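Vilon kit review, notebook, August, 14:20

Unit 6 on loan, firmware 2644. Charged to 59% at start. Bathroom set, sink tasks.
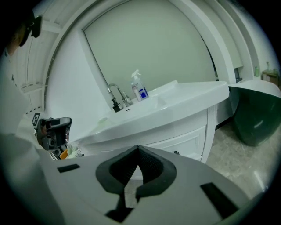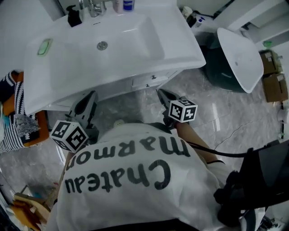
Vilon's quote covers two grippers, cables and one year of pad replacements. Tracking drops out when a wrist turns past the cube faces. The black soap pump at the faucet makes a good fixed target for repeat reaches. Gerrit wants the Risus quote before we commit. Ask Špela re: spare pads.

Recent entries
Risus pads, wear log
Elberg mount, torque check
Ticket 632, cable strain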